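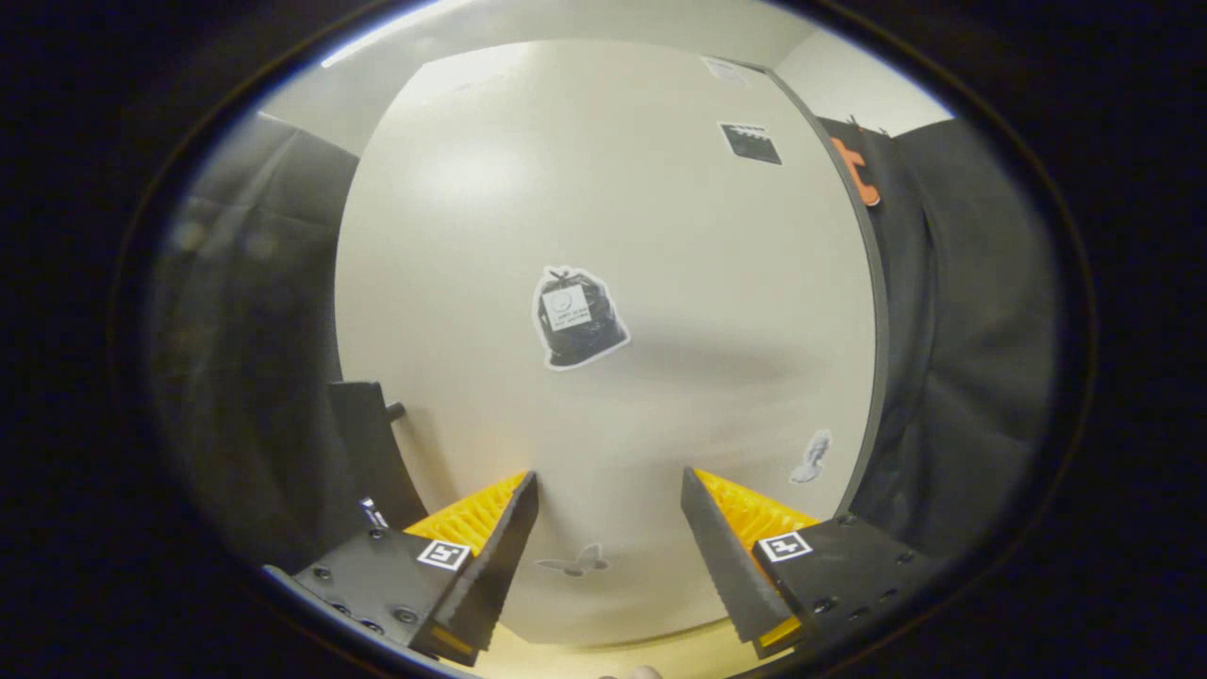 Häufige Fragen zum Stickertausch

Hallo und willkommen! Ich tausche seit Jahren Sticker per Post, und weil mir im Postfach immer wieder dasselbe begegnet, sammle ich die Antworten jetzt auf dieser Seite. Falls du neu bist: Fang klein an, mit Motiven, die du selbst gern aufkleben würdest. Ich mag am liebsten konturgeschnittene mit weißem Rand, so wie der schwarze Müllsack mit Knoten auf der Tür, solche Formen gehen beim Tauschen immer zuerst weg (bei mir jedenfalls).

Wie mache ich mit?
Schreib mir eine Mail mit dem Betreff »Tausch« und erzähl kurz, was du suchst. Danach bekommst du meine Adresse. Bitte nichts auf gut Glück losschicken!

Wie viele Sticker gehören in einen Umschlag?
Bei mir sind es 18. Mehr wird zu dick für den normalen Brief, und dann stehe ich wieder in der Filiale und zahle nach. Wer weniger hat, schickt eben weniger, ich bin da nicht pingelig.

Muss ich selbst zeichnen können?
Nein! Ich kann es auch nicht. Meine Motive stammen fast alle von Maeve Carroll aus Kunville, die ihre Reihe »Lustora« extra für Tauschrunden freigegeben hat. Nur weiterverkaufen darf man die nicht.

Wo lässt du drucken?
Bei Prolden, immer 300 Stück auf einmal. Bei 200 war mir der Einzelpreis zu hoch. Mit mattem Vinyl bin ich sehr zufrieden, das glänzende zerkratzt mir zu schnell.

Wie kriege ich einen Sticker wieder ab?
Föhn auf mittlerer Stufe, eine Ecke anheben, langsam und flach abziehen. Kleberreste gehen mit Speiseöl weg, danach mit Spüli nachwischen. Auf lackiertem Holz erst an einer versteckten Stelle probieren, ich habe mir so mal ein Regal verdorben.

Verkaufst du deine Sammlung?
Nein, auch nicht teilweise. Es sind inzwischen 1634 verschiedene, die Doppelten kommen in den Tausch.

Gibt es ein Treffen?
Ja, im Mai wieder bei Yevhen Kovalchuk im Laden Marchuk. Bringt eine Mappe mit und gern Kuchen. Die Uhrzeit trage ich hier nach, sobald Yevhen sich gemeldet hat.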